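Speaker notes: The Gripper That Let Go
Plovodix users' afternoon, Wondimberg. Twenty-five minute slot, leave five for questions. Clicker is unreliable, stand near the laptop.

SLIDE 1. Title

Say hello. Thank the people who stayed after lunch.

The blurb in the program says "lessons in robust manipulation." I wrote that in June, when I thought I'd be talking about something else. What I have for you is the story of a two-armed robot that dropped bowls, and of the months we spent blaming the bowls.

The rig is called Gwynne. Two arms, a gripper on each, a kitchen counter to tidy. The grippers are Mukov units with a housing we printed ourselves. Everything is run by Plovodix, as I assume yours are or you'd be in the other room, where I hear there's cake.

SLIDE 2. What the job is

Keep this short. Pick up a dish, move it, put it down. Pick up a utensil, move it, put it down. Do it among groceries, since real counters have groceries on them. A five-year-old can do this, although a five-year-old also drops things and we don't write a report.

SLIDE 3. The first drop

First one we noticed: right arm lifts a bowl off a plate, swings toward the table, fingers open, bowl goes to the floor. Loud. Tile floor, so very loud.

What went in the logbook: "slippery bowl."

Pause here. Let them enjoy it.

Next entry, two pages on: "slippery bowl again." Then "different bowl, also slippery." I would like to tell you that wasn't my handwriting.

SLIDE 4. Things we fixed that weren't broken

Run through these quickly.

We washed the bowls. We changed dish soap. We put new finger pads on both grippers, and the pads helped with spoons, so we congratulated ourselves. We turned the grip force up. When that didn't work we turned it up again, and cracked a mug, and wrote "fragile mug" in the logbook.

We retrained on more bowl lifts. It got better at picking up bowls. It went on dropping them with the same frequency, only now from a much nicer grasp.

If anyone laughs at the mug, move on. If nobody does, move on faster.

SLIDE 5. Counting

Eventually somebody sat down with the logs. In the stretch we kept full records for, Gwynne did 1891 lifts and lost its hold in 63 of them. Of those, 59 were the right arm.

I'll leave that number up for a moment. Same fingers both sides, same pads, same bowls, same soap. The soap theory did not survive the afternoon.

We had looked at the total every week. We had never split it by arm. The column was there. It was hidden in the spreadsheet because the sheet was too wide for the meeting room screen.

SLIDE 6. The trace

Point at the left side of the plot first, then the right.

Top line is commanded finger position. Bottom line is measured. In a slip, the fingers close a bit further as the object leaves. In ours, the fingers open. All the way, at full speed, while the command line sits there saying closed.

So nothing slipped. The gripper let go. It was a decision, or as near to one as a gripper gets.

Between "holding" and "open" there's a gap where the bottom line is missing. We had been plotting straight across that gap for months, because the plotting script fills in missing points to make things look tidy. Please go home and check whether yours does.

SLIDE 7. What the gripper thought it was doing

The sequence:

Cable to the gripper loses contact for an instant.
Plovodix waits 500 milliseconds for it to come back.
It doesn't, or it comes back garbled, so Plovodix restarts the gripper.
On restart the gripper finds its zero.
It finds its zero by opening all the way.

Every step of that is sensible. Each one is in a manual. I've now read all the manuals, and I can report that they were written by people who never met.

The arm, meanwhile, has had no fault of any kind. It carries on along its path holding nothing, gets to the table, lowers its empty hand, and opens it. Then it logs a successful place. We had been counting some of those as wins.

SLIDE 8. Why the right arm

The right arm does the tipping. It picks a bowl by the rim and rolls the wrist further than the left one ever has to. At the far end of that roll the cable came tight where it enters the housing. It didn't come out. A cable that comes out is a gift, you find it in a minute. Ours had a conductor that parted when bent one way and met up again when bent back.

On the bench it tested fine. We tested it straight, like everyone does.

The other four drops, on the left: one was a real slip. Three we can't explain. I've put that on the slide in the same size type as everything else, and I'd ask you to admire that.

SLIDE 9. The part that isn't funny

Slow down here.

A bowl on the floor costs you a bowl. The restart is the bit that worried us, because opening is only half of it. After opening, our gripper closed again to check its travel. It did that at default force, ignoring the limit we had set, since the limit lived in a settings file that got loaded later.

One of us was reaching in to take a spoon out of the way. The arm was paused, light on, all by the book. The cable was nudged, the gripper restarted, the fingers opened and shut. They shut on a sleeve.

No injury. A button, which was never found.

Pausing the arm did not pause the gripper. We had all assumed it did. I'd gone further than assuming, I'd said so to new people on their first day, with a diagram.

SLIDE 10. What we asked the suppliers

Be fair here, there may be people from both in the room.

We wrote to Mukov and asked if the homing move could be skipped. We wrote to Plovodix support and asked if the restart could be stopped from happening on its own. Both replies were polite. I won't read them out. The upshot was that each setting already existed and each one was ours to change.

SLIDE 11. What we changed

Loss of contact now means hold. No automatic restart. The gripper stays where it is and the arm stops.

Restart needs a person at the console, and the person has to say the word "clear" out loud and hear it back. We felt silly for a week.

Homing happens once, in the morning, empty, with hands away.

The force limit loads before anything is allowed to move.

Stopping the arm now cuts drive to the gripper too. Mention the drawback: with drive cut, whatever it's holding may sag or fall. We chose bowls over fingers. It was a short meeting.

SLIDE 12. How Gwynne works

Leave these up while you talk, they don't need walking through.

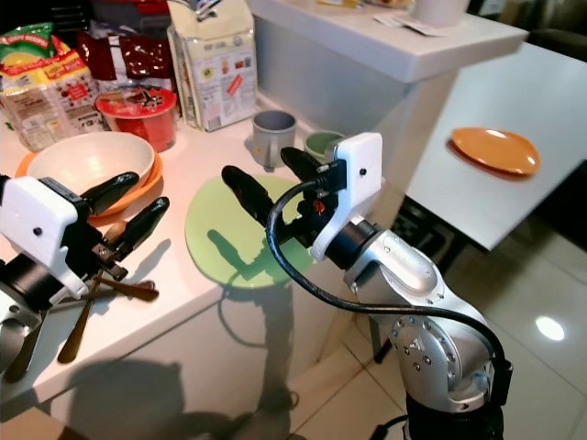
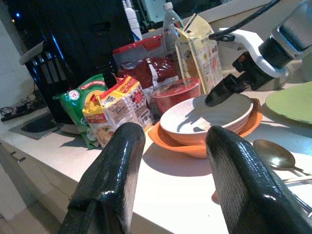
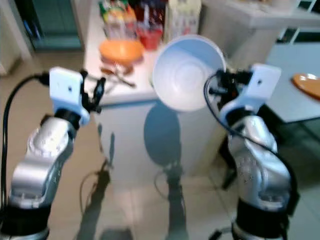 Cable slack took longer to settle than anything else on the list. The tidy camp wanted it clipped down along every link. The loose camp wanted enough of it to hang free that the wrist could roll without ever coming to the end of its tether. The tidy camp had the nicer drawings. In the last of the three pictures, with the right gripper holding a tilted bowl by its rim, look at the cable: it sweeps down across the arm in a long curve. That tilt is the kind of move I've been going on about. A hanging cable has its own habits and may one day collect a ladle, so we check its path before we start, and I expect to be back with that talk in due course.

SLIDE 13. How we test now

Bend test at the wrist, both ways, with the gripper live and something unbreakable in the fingers. We use a rolled towel. Watch the raw signal with the gap-filling off.

Pull the plug on purpose. Do it mid-lift, do it mid-place, do it while paused. The first time we tried it while paused, after the changes, nothing moved, and a whole room of adults stood watching nothing move and were delighted.

Check the place by looking at the table. If the dish isn't on it, it wasn't placed, whatever the log says.

SLIDE 14. Questions

Likely ones:

"Why not a wireless gripper?" We have enough ways to lose contact.

"Did you find the three?" No. One had a loose connector nearby but we'd only be guessing.

"What's the drop rate since?" We haven't got enough lifts on the new setup to give a number. Resist giving a number.

"Can we have the settings?" Yes, they're on the stick at the front. Check them against your own gripper first, particularly which way it homes. Ask for the stick back, it belongs to the room.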